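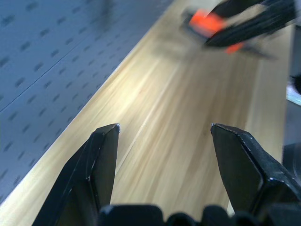
Looking After Your Phone, Evening Course
Handout 4: Batteries, charging and what the numbers mean

Welcome back, everyone, and a special hello to those of you who missed last time because of the roadworks at Drastedley. You haven't fallen behind, I promise. Handout 3 was mostly about screens and we'll come back to bits of it as we go along.

Tonight is batteries, which is the part of the phone people ask me about more than any other (usually while holding one up to show me it's on 9 per cent).

1. Capacity

The figure printed on the box, the one followed by mAh, stands for milliamp hours. Think of it as the size of the water tank. A bigger tank will generally keep you going longer, but it depends a great deal on how fast you run the tap, and a large bright screen is a very open tap indeed. So please don't choose between two phones on that one number! Two handsets with the same battery can feel quite different by teatime.

Capacity also shrinks as the battery ages. After 533 full charges, the old Prins handset I use for demonstrations shows 64 per cent of what it held when new. It has been left on sunny windowsills and charged overnight under a cushion by various members of my family, so do treat that as a rather unkind case.

2. What counts as a charge

A "cycle" means one full battery's worth of charging, however you spread it out. If you top up from half to full today and do the same tomorrow, you've used one cycle between the two. People worry terribly about plugging in too often, and I'd like you all to go home worrying about it a little less. Little and often is perfectly all right with the lithium batteries we have now. The old advice about running a phone right down to nothing belongs to an older sort of battery.

3. Heat

If you remember one thing from tonight, let it be this one. Heat wears batteries out. Take the phone out of a thick case if it gets warm on charge, don't leave it on the dashboard in July, and keep it off the bed while it's plugged in.

A battery that has swollen, so that the back or the screen is lifting, should not be charged or pressed flat or poked at. Switch the phone off, put it somewhere away from anything that burns, and ring a repair shop for advice.

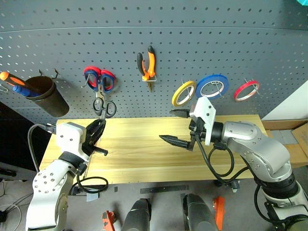 4. Chargers and cables

Fast charging needs three things to agree with one another: the phone, the plug and the cable. If any of them can't manage it, you'll simply get ordinary charging. My Stelluritz plug charges my own phone quickly and my neighbour's very slowly, and there is nothing wrong with either of them.

5. To do before next time

Find the battery page in your settings and write down the three apps at the top of the list. On a Pokberg phone it's under Device Care, then Power. Bring your list along, and your charger too if you can remember it.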